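Old Workstations, New Chips: The Repair Bench Is Open Again

The bench at Mirnum is back in business, and what a month it has been! June brought us a pile of retired Dell workstations from an office clear-out, and we have been happily elbow-deep in them ever since. They are heavy, they are solidly built, and almost all of them have years of good work left.

The best part so far has been the processors. Some of the machines came to us with nothing in the socket, so we went through the parts drawers and matched each board with a Xeon it supports. If you have never put a desktop processor in, it's a lovely little job. Lift the lever, swing the metal plate open, look hard at the pins under a good lamp, and line up the notches before anything touches down. Then you just set the chip in place. No pushing! The plate does the pressing once the lever goes back over (and yes, it takes more force than feels polite). 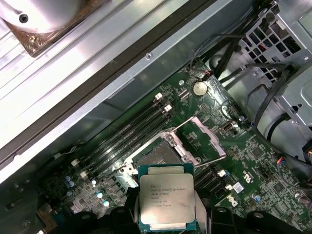 After that comes thermal paste, a dot the size of a pea, and then the cooler, with the screws tightened a little at a time in a cross pattern. Memory goes in last. We label every stick we test, so please put them back in the Trivska trays and keep the untested ones in the box under the window.

We have 7 machines finished and 2 more waiting on power supplies. The finished ones go to the Flonard reading room, where people will use them for photo scanning and homework, and we can't wait to see them on those desks.

Want to join in? The bench opens at 6 p.m., up the stairs behind Martens. Beginners are very welcome, tools are here, and we could really use more small Phillips screwdrivers if you have spares at home.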